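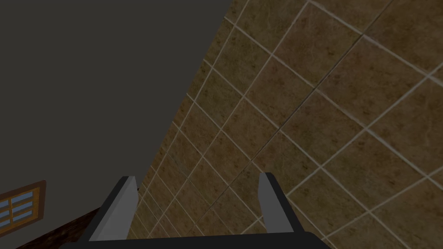

Simulated gripper comes up empty and reports a successful grasp
Posted 1/20/24 in Simulation and control

Augustina Fiadzo
Hi all, I'm going a bit mad with this one. I'm running a pick task in simulation with a parallel gripper, and in most runs it behaves. Then every so often the arm swings off towards the tiled wall, shuts its fingers on thin air and logs the grasp as good! No error, no warning. Out of 700 runs I had 68 like this, and I only noticed when I sat and watched a few back – the success rate looked lovely until then. I've swapped the random seed and reinstalled everything (twice, sigh). We're meant to move to the real arm soon and I'm not keen on it flying at a wall. Where would you start?

skullow
Had the same on an old project. Turn the speed down and see if it goes away. Mine did, never found out why.

Conall Mulligan
I'd be careful with that, slowing it down may just hide the fault. You've got two problems here and I'd take them separately.

The false success first. What is your check looking at? If it only asks "have the fingers been told to close", it'll pass every time. Read the actual finger gap after closing, and check for contact on both fingers. If the gap is down at zero you've got nothing, so fail the run there and then.

For the swing, print the target pose just before the arm moves and compare a good run with a bad one. My money's on the rotation. I once had a quaternion saved in w, x, y, z order and read back as x, y, z, w, and the arm went somewhere daft whenever the object was turned a certain way, but looked fine the rest of the time.

And please put workspace limits in before you go near the real arm – a hard stop in the controller, well short of the wall, and keep the e-stop in reach.

Augustina Fiadzo
Conall, you were right about the check, it was only reading the close command. Fixed that and the bad runs now fail properly. Still digging through the poses, will post what I find.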